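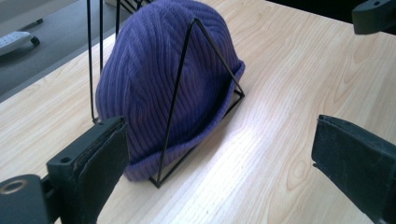
A reader of the newsletter wrote in after the last talk to say that she had washed her good wool hat exactly as I suggested, and it now fits a grapefruit. She wanted to know whether I had any further advice. I have a 17-minute talk, so yes.

Wool After the Shop: Keeping Knitwear Alive
Speaker notes, 11 February 2018
7 min read

OPENING

Let the grapefruit sit for a second. Then own up: I said "hand wash," she heard "hand wash cycle." Those are different things, and the second one is a matter of opinion held by your washing machine.

Ask who has shrunk a sweater. Wait. Ask who has shrunk somebody else's sweater. More hands than you'd think, and a couple of people looking at the floor.

SLIDE 2 - WHAT WOOL IS UP TO

Keep this short. Last time I went on about fiber scales until the projector went to sleep.

Wool fibers have tiny overlapping scales. Heat, water and rubbing get the scales to catch on each other, and they don't let go. That's felting. People do it on purpose and sell the results as slippers. When you do it by accident you also get slippers, but in the shape of a cardigan.

If someone asks about superwash: it's wool that has been treated so the scales behave. It goes in the machine. It also stretches when wet like a hammock with a cow in it, so dry it flat and don't panic before it's dry.

SLIDE 3 - THE LABEL

Pass around the Mendine scarf. The label has seven symbols on it and one of them looks like a bowling ball in a bathtub.

The three to learn: the tub (washing), the square (drying), the iron (looks like an iron, bless them). Anything with a cross through it, leave alone. Dots mean heat, more dots mean more heat. A hand in the tub means your hand.

Don't get drawn into the circle. The circle is for the dry cleaner and there will be a man at the back who wants to talk about solvents. Offer him coffee afterward.

SLIDE 4 - WASHING

Do this one at the sink if the room has a sink. The room in November said it had a sink and what it had was a tap.

Cool water. A little wool wash or baby shampoo. Put the hat or sweater in, press it down, go away for 15 minutes. Don't swish. Everybody swishes. Swishing is how you make slippers.

Rinse in water the same temperature as the first lot. Lift it out with both hands underneath, like a casserole. Roll it in a towel and stand on the towel. (This gets the laugh. Leave room for it.)

No wringing. If you feel the urge to wring something, the towel is right there.

SLIDE 5 - DRYING AND SHAPE

Sweaters flat, on a rack or a dry towel, pushed back into the shape you remember. Measure before you wash if you don't trust your memory. I have a sweater that is now 2 inches longer on the left because I was sure.

Hats: people love to dry them on something. A bowl is fine, a balloon is fine, a stack of plates is asking for it. Whatever you use should be no bigger than the head it's meant for. The ribbing will stretch to fit and then stay there out of spite. Fold the cuff down while it dries and turn it back up once it's done.

Never on the radiator. I know it's right there and it's warm. So is the dog.

SLIDE 6 - PILLING

Someone will ask if pills mean the wool was cheap. Not necessarily. Soft yarns pill because they're soft. The Usier cardigan cost $163 and grew a beard in a week. The Vasilakis one is scratchy enough to clean a pan and hasn't pilled once, and I never wear it.

Hold up the comb. Hold up the electric shaver. Recommend the comb. Tell the story about the shaver and the elbow only if we're running early.

Don't pull pills off with your fingers. You'll do it anyway, on the bus, but I've said it.

SLIDE 7 - MOTHS

Mood drops here, it always does. Go quickly.

Moths want dirty wool, in the dark, left alone. So: wash it before you put it away, and bother it now and then. Cedar smells nice. Lavender smells nice. I wouldn't ask either of them to guard anything valuable.

Sealed bags do the job. If you've already got moths, bag the item and freeze it, and label the bag, or you'll defrost a vest some evening thinking it's lasagna.

SLIDE 8 - REPAIR

Pass around the Praltalier mittens, good thumb first. Show the darn. It's a bad darn and it has held for years. Matching yarn is for people who kept the little card that came with the garment. Contrast yarn looks deliberate, so use that.

Small hole: darn today. Big hole: patch. Enormous hole: see slide 2, slippers.

QUESTIONS

Likely ones:
- Can you unshrink a sweater? A bit. Soak in cool water with hair conditioner, stretch gently, lower your hopes.
- Vinegar in the rinse? If you like. Your hat will smell like a salad until it dries.
- Does the grapefruit hat have a future? I wrote back and suggested an egg cozy. No reply so far.

Get the scarf back before people leave. And the comb.

Recent
Reading a Yarn Label Without Crying
Mittens: Why There's Always One
What To Do With a Single Glove
Storing Winter Coats in a Small Closet
Darning for the Impatient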